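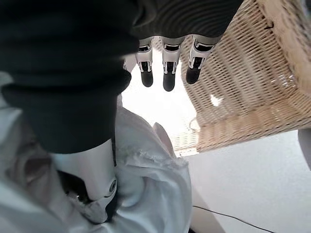

Figure 1. Dark knitwear: thick, slightly fuzzy fabric beside a finely ribbed section.

TEXTILES 2, UNIT 3: CARING FOR WOOL AND WOOL BLENDS
Handout to accompany the lecture. Bring it to the Marsden workshop along with your swatch book.

Fibre structure
Wool is a protein fibre made up mostly of keratin. The outside of each fibre is covered in overlapping scales that point toward the tip. Underneath is the cortex, which gives wool its crimp and much of its elasticity. Fine merino has more scales per millimetre than coarse carpet wool, and they sit closer together.

Wool can take up close to a third of its own weight in water vapour before it feels damp. The surface of the fibre sheds liquid water, but the interior absorbs vapour readily. Keep these two behaviours separate in your written answers. They were confused in a lot of last year's assignments.

Felting
Felting needs moisture and movement, and heat or alkali will speed it up. When wet fibres are rubbed, each one tends to travel toward its root end and the scales stop it sliding back. The fabric gets thicker, denser and smaller. Severe felting can't be reversed. Soaking in hair conditioner, often recommended online, may relax a garment enough to block it out a little, but it won't undo the tangling.

Relaxation shrinkage is a separate effect. Knitted fabric is stretched during manufacture and returns toward its natural dimensions at the first wash. Measure swatches before washing, after the first wash and after the third, and record the two kinds of change in separate columns.
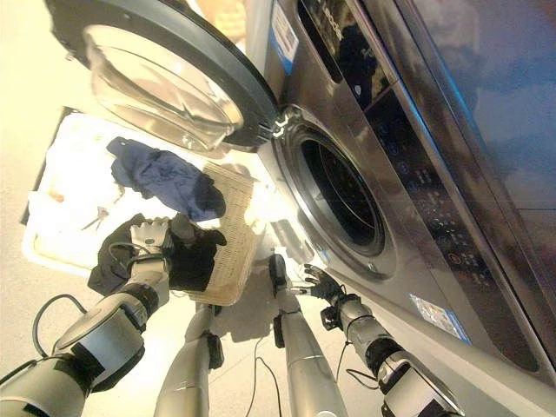

Agitation matters more than most people expect. A swatch left still in warm water will usually come out better than one scrubbed in cool water. Sudden changes in temperature should also be avoided, so keep the rinse close to the wash. Use a neutral detergent with no enzymes. Protease is added to ordinary laundry powders to break down protein stains, and wool is also a protein.

Shrink-resist finishes
The common industrial treatment uses chlorine to wear down the scale edges, followed by a thin polymer coating. It works well, but the effluent needs careful handling. Plasma and enzyme treatments are the main alternatives. Piret Pētersons will cover these in the guest lecture, using samples from the Orevdale mill.

Drying
Press the water out in a towel without wringing. Dry flat, in shade, and ease the ribbing back into shape by hand. Hanging a wet jumper lets its own weight lengthen the body and sleeves.

Reading
Course reader, page 67 onward. Charalambos Mavromatis's notes on knit structures are in the same folder.

For the workshop
Label both swatches with fibre content, stitch and starting measurements. Unlabelled swatches can't be marked.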